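Golholm Monon and Nambiar serving trays: two months of kitchen use
Reviewed by Hollis Esposito
Kitchen and table

The Golholm Monon in black and the Nambiar in red are sold for the same job and sit next to each other in most listings. Both are rectangular with rounded corners and a raised rim, and neither has handles. They are the sort of tray that gets bought to carry cups and ends up under whatever needs containing: dry goods, seed sorting, children's meals, the bits of a dismantled coffee grinder. I bought one of each in August and have used them on a wooden kitchen table since then, mostly for sorting dry food and for moving small dishes between table and rack.

The main interest for me was the surface. A tray that only ever carries mugs can be finished any way the maker likes. A tray used for picking over rice or lentils needs a surface on which small pale things show up, does not throw glare back from a ceiling light, and lets the contents be pushed about with the side of a hand. The black Monon has a matte finish and was the obvious candidate. White long-grain rice is a fair load for it, as the grains are light, they travel, and there is plenty of contrast to work with. Peanuts in their shells make a useful addition, being large enough to pick out by hand but liable to shed fragments of shell.

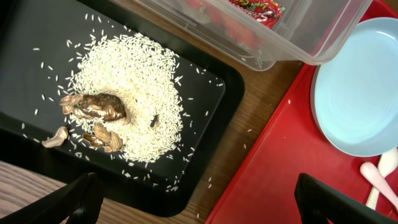 Surface and glare

The matte finish is the best thing about the Monon. Single grains are legible against it from a standing position, including the ones that have wandered off towards the corners. Under a pendant lamp there is a soft patch of reflection and no hard highlight. I have an older glossy tray, also black, on which the same job means tilting my head to see past the bulb.

Pale shell fragments show up as well as the rice does. Dark debris is the weak point. On top of the white heap a dark speck is easy to spot, but once it is pushed out on to bare tray it more or less disappears. Anyone sorting black lentils, mustard seed or dark beans should buy a lighter colour. The red Nambiar is better for that, though its finish is a little slicker and small round seeds roll on it.

Fingerprints are visible on the Monon if it is handled with oily hands. They wipe off with a damp cloth and a drop of washing-up liquid. Dry wiping smears them.

Rim

The rims on both trays are modest. They will stop a mug sliding off if the tray is tipped a little, and they will stop rice that is being moved gently. They will not stop rice that is poured from any height. With 200 g tipped straight from the packet, some grains bounced over the rim of the Monon every time I tried it, and the table needed brushing down afterwards. Pouring into a cupped hand first, or from a jug held low, cured most of it.

The inner edge of the rim meets the floor of the tray in a curve. This matters more than it sounds. On trays with a sharp internal angle, grains lodge in the join and have to be dug out with a fingernail. On the Monon they can be swept along the side and out at a corner. The rounded corner is too wide to work as a pouring spout, so decanting into a jar calls for a funnel, or for some tolerance of mess.
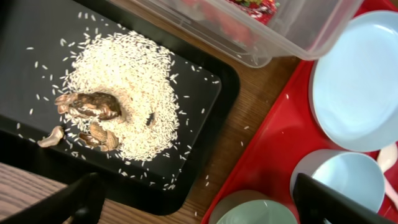 Reading time: 6 minutes

Size and stiffness

My Monon measures 306 mm across the short side, rim included. It fits in my tall cupboard on edge and does not fit in the drawer under the oven. Check this before ordering, as the listing I bought from gave the usable area and left out the outside dimensions.

Stiffness was tested with bags of sugar on the kitchen scale, adding weight until the tray, held by its two short ends, bowed enough for a straight edge laid along the rim to show a gap. The Monon reached 2,580 g. For a meal for one, or four full mugs, that is sufficient. I would not carry a full teapot and crockery for a family on it. The Nambiar gave way a little sooner and has a slight twist if picked up by one corner, which the Monon does not.

Both sit flat. I was expecting some rocking, having had two cheaper trays that never lay properly on the table, and checked with a feeler gauge at each corner on the first day and again after a month. There was no change worth reporting. Neither has rubber feet. On bare wood the Monon can be pushed with one finger, which is handy when turning it to reach the far side of a heap, and less handy when wiping it in place. A damp cloth underneath fixes it firmly.

The Nambiar as a children's tray

The red tray has spent most of its time under plastic dinnerware. Light blue and pale green bowls, a round plate, a yellow cup and a spoon and fork are the usual load, and that is as much as I would ask of it. The plate and one bowl go side by side with their rims nearly touching, the cutlery lies in the remaining space, and the cup has to go near an edge. A second bowl ends up overhanging. A tray a few centimetres longer would take the lot with room to lift things out, and would still go through a doorway.
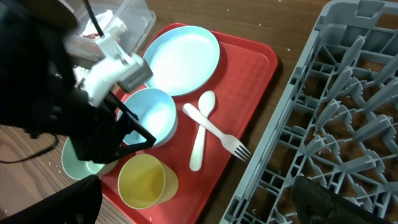 Creamy white cutlery is easy to find against the red, as are the blue pieces. Lightweight plastic pieces slide on this surface more than ceramic does. A cup with a narrow base will travel the length of the tray if one end dips. I tried a sheet of ribbed shelf liner, which stopped the movement but had to be washed separately, and I gave it up within a week.

The other use is as a landing place beside the dish rack. Small bowls and cutlery come off the rack and on to the tray, and the tray goes to the cupboard. It saves several trips. If things go on to it damp, the water stays put inside the rim, and the floor of the tray has no ribs or channels to keep a base clear of it. Dry the cups first.

Cleaning

Rice starch leaves a faint bloom on the black tray. It cannot be seen straight after use but shows the next day as a grey cast in the area where the heap was. Warm water removes it. On the Nambiar the bloom is presumably there and does not show.

I washed both by hand. Demetrius Whitlock, who edits these pages and owns the same Monon, has been putting his in the dishwasher on the lower rack. He reports that the rim has stayed true but the matte finish has gone slightly shiny in the middle. Given that the finish is the reason to choose this tray, I would keep it out of the machine.

Strawberries were left on the Nambiar overnight, cut side down, as a staining check. There was no mark by Sunday lunchtime. The Monon had turmeric paste instead and showed nothing, though on black it would be hard to tell.

Compared with the Zorkach

The Zorkach is the tray most people will already have seen. It is heavier, has cut-out handles, and costs more. The handles are better for carrying. They are worse for dry goods, because grains go through them, and I would rule it out for sorting on that ground alone. Its floor is also lightly textured, and rice catches in the texture when swept. For tea in the garden I would take the Zorkach over either of the others.
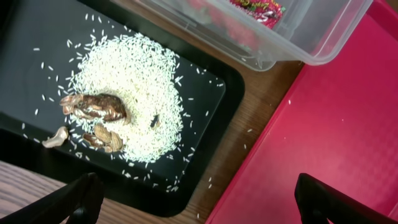
Black tray on a wooden table, with rice and a peanut in its shell.

Scores

Golholm Monon, black: 78 out of 100. Marks lost for the low rim, the missing outside dimensions in the listing and the finish's dislike of dishwashers.

Nambiar, red: not scored, as I have not used it for enough of the same tasks. Adequate for small plastic dishes. Too flexible for heavier loads.

Both trays were bought at full price. The Monon is staying on the kitchen table. I will add a note here if the matte surface wears under hand washing, and if anyone has measured the outside length of the larger Monon, please send it in, with the rim included.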